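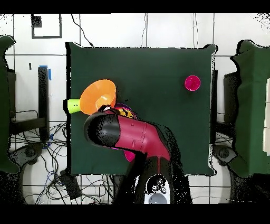

Notes for my talk: Setting a small table for small hands

Opening (2 minutes, speak slowly)

Good evening, and thank you for coming after work. My name you have on the sheet. I run the play table at Pliklow, and Alistair Semple asked me to tell you how I choose what goes on it. I will speak mostly about the cloth, the colours and the number of things. Questions are welcome at any time — please only speak up a little, the heating is loud.

The cloth

Start with the cloth. Ours is dark green and square, and it covers the table and hangs over the sides. I tried a patterned one before, with leaves and birds, and the children looked at the birds and forgot the cups. On a plain dark cloth a bright thing is found at once. I do not iron it. A few wrinkles at the edge disturb no child that I have met.

(Pause here. Ask who has a patterned cloth at home.)

The colours

On the green you have a magenta cup, an orange cone, wide open at one end, with a lime-green handle, and a round container with a purple rim. Each can be named by its colour alone. A child of three who does not know the word "funnel" can still say "the orange one", and then we are already talking together.

The container has yellow and black things in it. I like to have one place on the table where something is kept inside something else. Children go there first.

How far apart

The cup stands on the right, by itself, and the cone is over on the left. When I began, I put everything in the middle, in a heap, and it was a mistake. With space between the things, a child must decide where to reach. Leave the space alone and do not fill it.

How many

At Ernier they had a cupboard with 50 toys, and all came out every morning. I visited in July. By ten o'clock most were under the chairs. I suggested to put out only a few and change them after lunch. They wrote to me later that tidying goes faster now.

(If there is time: the story of the lost lid. If not, go on.)

Tidying

Let the children do it with you. The small things go back in the container first, then the cup, and the cone goes last. Then two people fold the cloth, corner to corner.

For the end

The list of suppliers is by the door. Please take only one copy per family, and bring back the pencils.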